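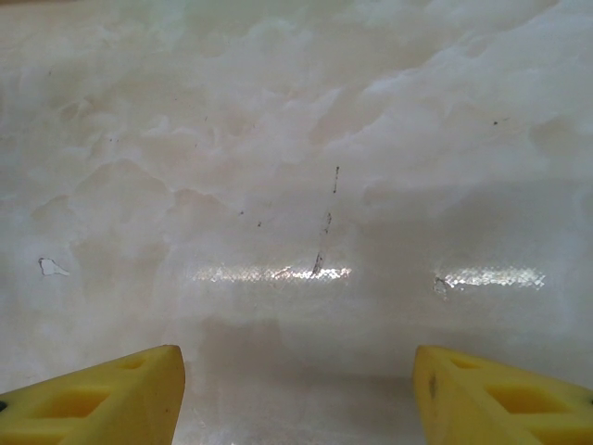
Nazma Haque would rather drop the word "jurisdictional" from the discussion of appeal deadlines altogether. It answers a question before the court has asked it, she said, and in the Grulotden cases it has been used for at least three different things.

The cases concern section 1505 of the Grulotden District Code, under which a party may appeal an order of the licensing board to the district court within 30 days of service. A late appeal is dismissed. What the section leaves open is whether the court may ever excuse the delay, and whether the board loses the point if it fails to raise it. Two panels of the appeals court have given different answers, and the full court has agreed to hear both matters together in July.

Haque filed a brief in support of the appellant in the first case, Camo v. Licensing Board. Mebrat Zeleke drafted the reply for the board in the second, Zukum v. Licensing Board, and has since left its legal office. They were interviewed separately and each read the other's comments before this was written.

The facts in Camo are short. The board suspended a haulage license and mailed the order to an address the company had given up, although a change of address had been entered in the board's own register. Camo learned of the order on day 27 and filed on day 34. The board answered on the merits and lost. It raised the deadline for the first time on appeal.

"If the time limit goes to the power of the court, it doesn't matter when the board raised it," Haque said. "The court would have to raise it on its own. That's the whole consequence of the label, and it is a heavy one. Everyone litigates for a year and then the judgment is void." The panel declined to attach the label. It read section 1505 as a rule about the conduct of the parties, found that the board had forfeited the objection by answering without it, and left the judgment in place.

Zeleke accepts that the result in Camo was sensible. His difficulty is with the text. Section 1505 says the court "shall have authority to hear an appeal filed within 30 days of service." In his reading, the authority and the period are in one clause and cannot be pulled apart. "Compare it with the section on fees," he said. "There you have a flat duty to pay $100 on filing, and a separate sentence saying the clerk may extend the time. The drafters knew how to write a soft requirement. They wrote one on the same page."

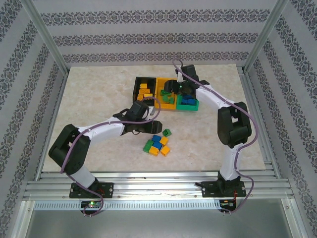 The second panel took that view in Zukum. The company had been served correctly and filed on day 31, after its lawyer counted the period from the day after service and then added a day for a holiday that fell in the middle of it. The board objected at once. The court dismissed the appeal and could have stopped there, as the objection had been made in time and no ground for an extension had been shown. Instead it went on to hold that no extension could be granted on any ground, in any case.

Haque describes that passage as unnecessary to the outcome. "You can affirm every word of the dismissal in Zukum and still reverse the reasoning. The appellant miscounted. Under any test of equitable tolling that I know of, miscounting loses." Asked whether the panel was bound by Camo, she said that it was, and that the attempt to distinguish the earlier case as one about defective service did not work. The Camo panel had assumed that service was good and said so in a footnote.

On this Zeleke partly agrees. He thinks the footnote was a mistake. Had the first panel held that mailing an order to a known dead address was no service at all, the 30 days would have started on actual notice, the appeal would have been timely, and the larger question would not have come up. "That was the narrow ground and it was available," he said. "I would have had trouble arguing against it." The board's service rule, rule 2059, requires mailing to "the address of record." The board took this to mean the address on the license. The register of changes is kept under a different rule and is not mentioned in 2059.

They differ most on what the full court should do. Haque wants a clear statement rule: a filing period is treated as an ordinary procedural rule unless the code says in terms that the court has no power after it expires. She points to section 1005, on tax assessments, which provides that "no court shall entertain" a late petition. That wording, in her view, is what a true limit on power looks like, and its absence from section 1505 should settle the matter.

Zeleke doubts that the comparison carries so much weight. The tax sections were enacted separately and later, and he sees little reason to read the older text by the vocabulary of the newer one. He would prefer that the council amend section 1505 — a short amendment was proposed at a bar meeting in Lyons and went no further — and that the court meanwhile treat the period as strict, with defective service handled through rule 2059.

"Strict and jurisdictional are separate ideas," Haque said when this was put to her. "A rule can be mandatory, with no exceptions for hardship, and still be one the board has to raise. If that is his position, we're arguing over forfeiture only."

Zeleke said that was a fair description of the gap. He added that forfeiture is the part with practical effect. The board's office handles its appeals with few lawyers, and an objection to timing is easily missed when the service record is held in another file. Haque's answer is that the board keeps that file.

Neither expects the July hearing to deal with appeals already dismissed under Zukum. A party in that position would need to move to reopen, and the time for such a motion is set by a separate rule, which has the same "shall have authority" wording.

Last updated: 2026-04-14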